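Old desktop, still in pieces

The Skirkov tower has been slow since June, so I finally took the side panel off. I wanted to find out what was worth keeping before spending 900 on a new one.

The processor is the first thing I'm replacing. The Trisico shop had a used one that fits this board, and they threw in a tube of paste. Memory goes up to 8 gigs after that. The drive stays for now, with 2,000 or so photos on it that I still need to copy off.

I like these blue tabs. Most of the big parts come out without a screwdriver, and I only needed one for the graphics card. The power cables are going to take me longer. I'll get back to it after dinner.
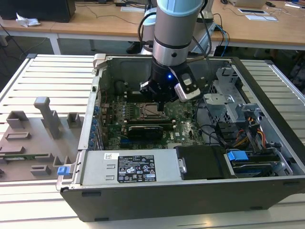 Side panel off, socket bracket open, power supply at the front.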